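Re: [smallshop-automation] Two-arm cell, budget question

From: P. Harlan
To: smallshop-automation list
Subject: Re: Two-arm cell, budget question

Eglė Jankauskaitė wrote:

> We are a 30 person shop and we have a quote in hand from Kulbridge
> for a two-arm cell. One arm loads and unloads a small square fixture,
> the other carries the bigger tool. They have modeled the whole thing
> in simulation and the cycle looks very good. Management likes it.
> The quote includes a year of Flirnlow, which is the planning software
> they did the simulation in. I am supposed to have a yes or no ready
> in April and I would like to hear from people who have been through
> this. Is the simulation enough to budget from? What did you forget
> the first time? I have put a couple of views of the model up with
> the list files.

Eglė,

I've been through it twice, once as the person pushing for the purchase and once as the person trying to slow it down. I was a lot more useful the second time. Take what follows with that in mind.

First question, is the simulation enough to budget from. No. It's enough to tell you the arms can get to where they need to be. I'd pay for that answer, and I have. But what people want from a simulation when it goes in front of management is a cycle time and a payback date, and those are the two things I trust least.

I went and looked at your views before writing this, and I also read the layout notes you attached to your first post. The fixture plate sits on a dotted board on a table, one arm over it with the gripper, the other arm off to the right with the big box on the end.
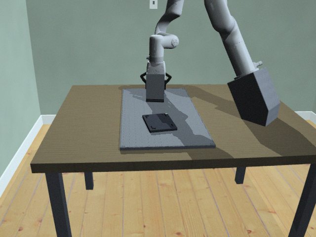
So my first budget question is what that box is. The quote you pasted calls it "end tooling, secondary" and gives it one line with no price of its own. On our first cell that same kind of line grew into the second biggest item on the job. A gripper you can buy out of a catalog. A big custom head has to be designed, made, cabled and hung on an arm that can carry it, and if it comes out heavier than the model assumed you may be shopping for a bigger arm. Ask Kulbridge for the weight they used. Ask whether it's a measured weight or a guess, and ask whether the cables and the mounting hardware are in it. If they can't answer in one email you have learned something.

Second, the table. In the model it's a wooden table on four legs, and I understand that's a placeholder. Placeholders have a way of being left out of the quote. You need a base that doesn't move when two arms swing around over it, and your floor has to be fit to anchor it to. I see no line for either. We ended up pouring a pad. It didn't cost a fortune, but it did cost us two weeks with that corner of the shop roped off, and no one had budgeted the lost work.

Third, how the arms are mounted. Both of them come down from overhead in the model, and I can't see what's holding them up. That's fine for a simulation. In your building it's either a gantry or it's your roof structure. If it's the roof you want an engineer to sign off on it, and if it's a gantry you want to know its footprint before you promise anyone that space. Get a separate price for whichever one they mean. While you're at it, ask how you reach the wrist joints for service once everything is up there. We had to rent a lift every time, which was irritating for a job that took ten minutes.

Fourth, parts. You said the fixture is small and square and the parts drop into the corners. Whose parts did they model? Ours were modeled from the drawing. The real ones came off a Drilline machine with a burr on one edge, and every so often one sat proud of its corner locator. A human hand fixes that without thinking. The cell stopped, put up a fault and waited for somebody to walk over. The first month we logged 141 of those stops. Every one was short, and all together they ate the savings. We fixed it with a deburring step, and that needed a person, so you can guess what happened to the labor line in the payback sheet.

That brings me to the payback sheet. I'd strike out the vendor's uptime figure and run the numbers again with whatever your worst current machine does. If it still pays back, wonderful, buy it and stop reading. If it only pays back with the vendor's uptime then what you have is a hope. I'd say the same about any labor saving that assumes a whole person goes away. Usually half of one person goes away and the other half is now watching the cell.

Fifth, software. A free year of Flirnlow is a nice thing to be given. What does year two cost? We got a renewal notice for $984 a month, and by then the programs were all in their format and there was no practical way of saying no. I don't know what your terms would be, so get the renewal price in writing now, along with what you keep if you let it lapse. Can you still run the cell? Can you edit a path? Those are different questions and we had only asked the first.

Now the thing I'd really push on, which is whether you need the second arm at all. Looking at the other view you posted, the two arms stay well away from each other. The gripper is over the plate and the big block is over bare table. It's one moment out of a cycle and I don't want to read too much into it. But if it's like that most of the time, ask what each arm is doing while the other one works. If the answer is "waiting," you're paying for a lot of waiting. A single arm with a tool changer is slower on paper. It's also one controller, one set of spares and one thing to learn. We never priced that option the first time. The vendor didn't bring it up and we were too excited to ask.

If they tell you both arms do work at the same time over the same table, then ask the opposite question: how do they keep from hitting each other, and how much cycle time was given up for it? In a simulation you can let them pass as close as you like. On the floor the integrator will widen that gap, and he'll be right to, and there goes some of your cycle.

What I'd do in your place, in this order:

Ask Kulbridge for a split quote with the second arm and its tooling as an option.
Send them a box of real parts, including ugly ones, and ask for a trial on their floor with one arm and the gripper.
Go and see it on a day you pick. We went on a Saturday, and it was just us and one technician, and we got far straighter answers than we had from sales.
Put money aside for guarding and a safety review. I didn't see either in the quote.
Hold back part of the final payment until it has run your parts, in your building, with your operator, for a length of time you agree on up front.

If they refuse the trial I would walk. Plenty of people will tell you that's too harsh and that a good model makes a trial unnecessary. Most of the ones who told me so were selling models.

I'll admit to some bias here. Our second cell, the one I tried to slow down, went in anyway and does all right. It loads one part family and it's dull and it works. It was also quoted after a trial, with the floor and the base and the guarding in it, and it came in at a number that made everybody wince. I'd take the wince up front again.
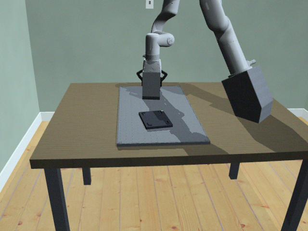

Dambrauskienė: I agree with most of that but I think you're too hard on the simulation. Ours caught a reach problem before we had bought a thing, and moving the fixture over in the model cost us nothing. Moving it on the floor would have meant new anchors. I'd keep it in the budget as its own line and ask the vendor to hand over the model files at the end, so that you can try the next part yourself. On the second arm I'm with you. We bought two and one of them has been parked since the first changeover. Eglė, also ask about spares for the gripper fingers. We bend them more than I like to say in public, and the lead time was longer than our patience.

Fair enough on the reach check, I'll give you that one. And yes to the files. Get that in the purchase order, because once the job is closed you'll be asking for it as a favor. I had forgotten about fingers. We keep two spare sets in a drawer and I've stopped thinking of them as a cost, so there's another one for the list.

Eglė, if you can post the secondary tooling weight when you get it, I'd like to see it. I have our old line-item sheet with the quoted and the final numbers side by side. I'd have to take the vendor's name out before I send it, so write me off list if you want a copy.

P. Harlan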